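# 料箱抓取时机械臂一直往下压，力阈值没起作用，供应商说是箱底反光，这说得通吗？

**标签:** 料箱抓取 / 力监控 / 误停与不停 / 深度相机 / 恢复流程

我们这边在做杂物料箱抓取的测试，就是一个金属箱子里放些乱七八糟的日用品，让机械臂一件件夹出来再放回去，连续跑。机械臂是库卡的，夹爪是多指的，视觉用 Cludura，抓取规划和力监控都在 Flavier 那套上层软件里。跑了几个月，小毛病不断，但都能接受，直到三月的一个晚上。

当时快九点，我坐在屏幕前看日志，没盯着箱子。听到一声闷响，然后是那种金属蹭金属的声音，持续了两三秒。抬头看见手指尖已经顶在箱底上，机械臂还在往下走，不快，但是在走。我拍了急停。手指的一节连杆弯了，箱子在桌上挪了一截。人没事，我离得有两米多。

让我不舒服的地方是，Flavier 里面明明设了竖直方向力阈值 50 N，超过就停。日志里那一段的“估计外力”曲线最高只到 31，没过线，所以软件觉得一切正常。可是手指都弯了。要么 50 这个数没意义，要么那条曲线没意义。

还有一件事我是第二天翻日志才发现的。拍急停之前，软件其实已经判过一次“抓取失败”，然后自动重试，重试的目标点比第一次还低 18 毫米。也就是说它碰到箱底，没夹到东西，结论是“再深一点”。

我把日志和录像都发给 Flavier 的技术支持，隔了四天收到回复，大意是：

> 箱底金属裸露，表面有反光，深度图在该区域出现空洞和负向偏差，导致抓取点低于实际箱底。建议改善照明，或升级 Cludura 的深度滤波模块。此现象属于感知误差，与力监控功能无关。

最后一句我怎么看怎么别扭。箱底反光我承认，箱子用旧了，底上的漆早就没了，全是划痕。深度图在那里确实花。可是力监控不就是拿来兜住感知误差的吗？
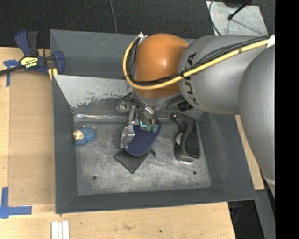
后来我自己查了一遍能查的：

- 工具负载参数：装新夹爪那天填的，后来换过指尖，没有重填。差多少我不知道，指尖很轻，应该不大。
- 力的零点：软件每次“循环开始”时自动清零。循环开始具体指哪一刻，文档里没写，问了支持，回答是“在合适的时机”。
- 线缆：夹爪的线是绕在手腕外面走的，一根粗的加一捆细的，用扎带固定。手腕转到某些角度时绷得比较紧。
- 照明：换过一次灯的位置，深度图好看了一点，箱角附近照样有空洞。
- 箱子：现在用夹具夹在箱沿上，出事那晚夹没夹紧，说实话我不敢保证。

统计也拉了。出事之前这一轮总共 1819 次抓取尝试，软件自己判失败的有 197 次。这 197 次里有多少次其实蹭到了箱底，我没法知道，因为判失败的日志不记录力，只写一个“未检测到物体”。

支持那边现在的口径是：先买滤波模块，装上再看。模块不便宜，而且按他们自己的说法跟力监控没关系，那我装上之后怎么知道下次它会停？

想问：

1. 反光导致深度错，能不能解释“压到底还不停”？
2. 估计外力只有 31，可是金属件弯了，这种情况有人见过吗？
3. 恢复运行之前，至少该做哪些检查？我不想听“加强巡视”。

---

## 回答

### 回答一（已采纳，作者：旧扳手）

先答第一问：不能。

反光能解释它为什么往那里去，解释不了它到了那里为什么不停。这是两个故障，供应商把它们捏成一个，顺手卖你一个模块。我不是说 Flavier 故意骗人，支持人员手里有一张常见原因表，看到“金属箱底”四个字就会翻到反光那一行，换我坐在那个位子上可能也这么回。但你不该接受这个结论，更不该为它付钱，至少现在不该。

第二问，我见过类似的，原因有好几种，你给的信息不够我挑一种，所以下面都是嫌疑，不是判决。

**嫌疑一：清零清错了地方。** 如果“循环开始”发生在线缆绷紧的姿态，那一刻线缆拉着夹爪的力就被当成零了。等手腕转到线缆松的角度，曲线整体会偏，偏的方向还跟姿态有关。你的 31 可能是真实的 31，也可能是更大的力减去一个不该减的东西。验证很便宜：夹爪空着，箱子拿走，让机械臂慢慢走遍几个典型的抓取姿态，每个停五秒，看曲线。空走时它应该贴着零。如果在某个姿态上稳稳地偏出去十几牛，那你的 50 就从来不是 50。

**嫌疑二：负载没重填。** 指尖轻，单看质量确实不大，但你换的时候重心可能也动了。这个反正要重做，花不了半小时。

**嫌疑三：滤波。** 很多上层软件会把力信号滤得很平，为了减少误停，客户最恨误停。滤得越平，报得越晚。去问他们滤波的时间常数是多少，要一个数字，不要接受“经过优化”。

**嫌疑四：力根本没走那条路。** 你说箱子在桌上挪了一截。手指是斜着顶到底的话，受力有一大块是横向的，你的阈值只看竖直方向。一根手指斜着吃力，弯掉一节连杆未必要多大的竖直力。看看日志里有没有横向分量，有的话把同一时间段拉出来，三个方向合成之后再看是多少。

我个人最怀疑一和四叠在一起，但这是猜的，你测完可能会打我的脸。

第三问。恢复之前我会做下面这些，顺序别换：

1. 把自动重试关掉。一次失败就停下来等人，哪怕一晚上停四十回。
2. 在软件之外设一个最低高度。箱底是固定的，它在哪里你量得出来，机械臂末端没有任何理由低于那个面。这个限制应该设在机器人控制器一侧，上层软件怎么算都越不过去。问一下你们的控制器有没有配安全工作空间之类的选项，没有的话，至少在控制器程序里拦一道，但要清楚那不算安全功能。
3. 做前面说的空走测试，存下曲线。
4. 拿一块硬泡沫垫在箱底，让它低速故意往下顶，旁边放个测力计。看它在多少牛停。要测好几个姿态，特别是手腕转到线缆绷紧的那几个。测出来的数写在纸上，贴在机柜门上。
5. 箱子夹紧，两边都夹。箱子会滑就等于给机械臂留了退路，力会被滑动吃掉一部分，曲线看着自然漂亮。

第 2 条我要多说一句。你那个 50 N 是应用层的阈值，出了问题能少弯几根手指，拿它保护人是不行的。如果有人会在它跑的时候伸手进箱子捡东西（每个实验室都有这种人），那就不是调参数的事了，得重新做风险评估，把人和它隔开。

> **评论 · 提问者：** 空走测试刚做完。六个姿态，四个在正负 3 以内，一个偏 9，还有一个偏 22，就是手腕转过去线绷最紧的那个。方向是朝上还是朝下我还在理符号，文档里正负号写得自相矛盾。
>
> **评论 · 旧扳手：** 22。那就先别谈滤波模块了。符号理清之前不要下结论，偏的方向反了的话，它应该更容易停才对，那还得另找原因。
>
> **评论 · 提问者：** 理清了，是让读数变小的方向。31 加 22 是 53，刚过线。
>
> **评论 · 旧扳手：** 别这么加。出事的姿态跟你测的姿态未必一样，清零那一刻的姿态你也不知道。凑得太巧的数我一般不信。垫泡沫去顶，看测力计。

---

### 回答二（作者：小熊调机）

就是反光啊，我们之前也这样，箱底贴一层哑光黑的贴膜就好了，再也没有撞过。楼上写那么多，我觉得想复杂了。Cludura 那个滤波我们也买了，效果挺好的，推荐。灯光也可以加个漫射板。力阈值可以调到 30 试试。

> **评论 · 旧扳手：** “再也没有撞过”是因为深度准了，它不往底下去了。哪天相机被碰歪一点它还会去，到时候停不停，你测过吗？
>
> **评论 · 小熊调机：** 没测过，但是没撞就是没撞。
>
> **评论 · 提问者：** 贴膜我会贴，便宜。调到 30 试过了，空走就误停，一小时十几次，没法跑。现在想想，偏 22 的姿态就在那里，误停一点都不奇怪。

---

### 回答三（作者：Taras Lysenko）

我的中文一般，见谅。

我们用的不是 Flavier，是 Wultent 的控制软件，机械臂也是别的牌子，所以细节不能照搬。但你说的“失败之后再深一点”，我们一模一样遇到过。我翻了当时的工单，那个重试逻辑是这样：没夹到，就假设物体被压扁或者比预想的薄，目标点往下加一个补偿。没有上限。第三次重试比第一次低了将近 4 厘米。写这段的人大概是在软布料上测的，布料上这样做有道理，对着金属箱底就很糟糕。

所以建议你问供应商两个问题，要书面回答：

- 重试时目标点的修正量有没有上限，上限是多少，谁能改。
- 判定“未检测到物体”时，是否检查过力和位置误差。位置误差这一项特别有用。手臂被顶住的时候，命令位置和实际位置会分开，就算力估计不准，这个差也看得见。

我们后来自己写了一个小的监视程序，只看位置误差，超过就断使能。它跟 Wultent 没有任何共享代码，这是故意的。跑到现在触发过五次，其中两次是真的顶住了，两次是线缆挂住，还有一次到今天没查出来。没查出来的那次我们停了一天半，老板不高兴。

线缆这件事我同意第一个回答，但有一点不同意见。他让你先测、后改线。我会先改。扎带绑在手腕上的线，测出来的数只对今天有效，扎带滑一点数就变了。我们换过 Ó Briain 的线缆支架，说实话不算好，弹簧回拉的力本身就是一个变化的负载，装完第一周误停反而多了。后来拆掉弹簧，只留导向环，好很多。所以不要看广告上写“消除线缆干扰”，没有这种东西，线缆总是要拉的，你只能让它每次拉得一样。

还有急停。你拍了急停之后，是怎么把手指从箱底抬起来的？我们有一次复位之后，软件把没走完的动作继续走了，又往下压了一次。当时有同事的手在箱子边上。没有受伤，只差一点。请一定试一下：在动作中途急停，复位，看它会不会自己动。手不要放进去。

> **评论 · 提问者：** 那天是手动点动抬起来的，没走复位后继续的流程，所以不知道。我明天把箱子拿走再试。
>
> **评论 · 提问者：** 试了。急停，复位，按确认，它先回到上一个路径点，然后接着往下走。确认键的提示文字写的是“清除报警”，没有一个字说会动。
>
> **评论 · Taras Lysenko：** 这比力阈值严重。
>
> **评论 · 旧扳手：** 同意，这条要单独报给他们，别跟反光混在一个工单里，不然又会收到滤波模块的报价。也要查一下你们自己的集成，复位和重新启动应该是两个分开的动作，这个不一定全是 Flavier 的锅，谁接的线谁写的启动逻辑都要翻出来看。

---

## 提问者补充

垫泡沫顶测做了，速度降到平时的两成。线松的姿态停在 54，可以接受。线最紧的那个姿态停在 78，重复三次，76 到 81。速度提上去之后是多少我没敢测。

横向分量的日志也找到了，默认不显示，要在导出时勾选。出事那一段合成力的峰值远高于竖直方向，但我不打算在这里写具体数，零点既然不可信，这个数也不可信。

目前状态：自动重试关了，控制器里加了最低高度，箱底贴了膜，负载重填了，线还没改。上层软件的启动逻辑是去年外包给别人写的，那个人已经联系不上，我在一行行看，目前看到第 345 行，注释里有一句“临时，之后删”。

Flavier 对复位后自动继续的回复昨天到了，说是“符合设计预期”，并询问是否已经安装滤波模块。

设备暂时不恢复连续运行。工单还开着，有新的回复我再贴。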